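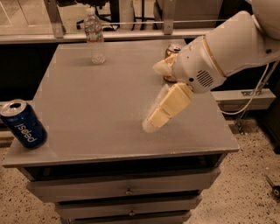

The arm at the Mollwood shared workshop, reaching over a gray cabinet with drinks containers on top.

MOLLWOOD WORKSHOP OPENS ITS HOME ROBOT BUILD TO VISITORS, WITH RESERVATIONS

For release July 6, 2022

Members of the Mollwood shared workshop will open their tabletop clearing project to the public this summer, and they would like visitors to arrive with low expectations. The project, called Grotau after the street the workshop backs onto, is an attempt to find out whether a handful of hobbyists can get a robot arm to pick drinks containers off a piece of household furniture and put them in a bin without someone standing by to help.

So far the answer is "sometimes."

"I was against it when it was proposed and I'm still not sold," said Harvey Sandhu, who coordinates the build and writes most of its test notes. "I can clear that cabinet in less time than it takes the software to start. What I wanted to know was how much of what we see in online clips holds up when you do it yourself, with your own furniture and your own trash. Some of it does. A lot of it depends on where you put the can."

Work on Grotau began in January. The group bought its arm secondhand and has spent its evenings since then on mounting, cabling, control code and a long series of attempts at the same small job. The test surface is a gray wooden cabinet with drawers, its top a little scuffed. The usual targets are aluminum cans and plastic water bottles, chosen by the simple method of using what members had been drinking.

The log for the most recent full round of testing covers 132 attempts. In 70 of them the container was gripped, lifted and dropped in the bin with no human hand involved. The rest were failures of one kind or another. Sandhu has asked that the two figures always be printed together.

"Seventy good ones sounds great on a poster," he said. "It's a bit better than a coin toss."

Where it goes wrong

Cans that stand in the open are the easy case. A can near the edge of the top is harder, as a slight nudge on approach can send it to the floor, and the floor in the shop is hard and loud. Clear plastic bottles give the most trouble. The vision software loses them against the background, and one that is mostly empty tends to fold under the fingers or skate away before the grip closes.

The gripper has two fingers with soft, translucent tips. Several members expected the soft tips to solve the bottle problem. The test notes do not support that. The tips helped with cans and made little measurable difference with bottles, and the group has stopped making claims for them.

Cable routing has also eaten more time than anyone planned. The cable that loops down from the back of the arm has been moved more than once to keep it from tugging at the end of a long reach. The present arrangement works for the cabinet. Members do not know whether it would work for a kitchen counter or a coffee table, and they have not tried either.

The group is equally careful about the word "home." Grotau has never operated in one. The cabinet is the kind of thing found beside a bed, but it stands on a workshop floor with shop equipment behind it, and its position is checked before each round. A bedroom would add bedding, chargers, reading glasses and possibly a cat. None of these has been tested.

Money and outside help

Grotau is paid for by the 16 members who signed up for it, with no sponsor. Abernathy, the hardware store on the next block, gave a discount on brackets and fasteners. Vultetti, a small machine shop, let the group use its drill press for an afternoon. Neither business has a stake in the project, and neither has been promised anything.

The group is not selling a kit and has no plans to start a company. It has turned down one request to film a promotional video, after being asked whether the failed attempts could be left out.

Not every member shares the coordinator's doubts. Several think the success rate will climb quickly once the camera calibration is redone, and one subgroup is already writing code to sort containers by type. Sandhu's position is that he has heard "once the calibration is redone" before.

"They may be right. I'd be happy to be wrong about this," he said. "But I want to see it in the log first, on the same cabinet, with somebody other than the person who wrote the code setting out the cans."

That rule is now in force. For the next round of tests, the person who places the containers may not have worked on the software, and may not be told which positions gave trouble last time. The group expects its numbers to drop.

What visitors will see

Open sessions will be held at the workshop through the end of the summer. Each lasts roughly 20 minutes and consists of the arm trying to clear the cabinet while a member explains what it is doing, or why it has stopped. Visitors may place the containers themselves. They may also bring their own, provided these are empty or capped and are not made of glass.

Children are welcome with an adult. Everyone is asked to stay behind the tape while the arm is powered, including people who know about robots. The arm moves slowly during demonstrations, and a member will be at the stop button throughout.

Sessions are free. There is a jar by the door for anyone who wishes to contribute toward replacement fingertips, which wear out.

The full test log, including every dropped can, can be read on paper at the front desk. Members will add each open session to it on the same terms as their own tests. An electronic copy will be sent on request, along with the control code, which the group describes as working but untidy. Questions about the code will be answered when someone has time.

About the Mollwood shared workshop

Mollwood is a member-run space with wood, metal and electronics benches. Members pay a monthly fee and run their own projects. Grotau is one of several now under way; the others include a canoe and a church organ blower, and both are further along.

Press contact: Harvey Sandhu, Grotau build coordinator, Mollwood shared workshop. Reporters who want to watch a test are asked to allow a whole evening.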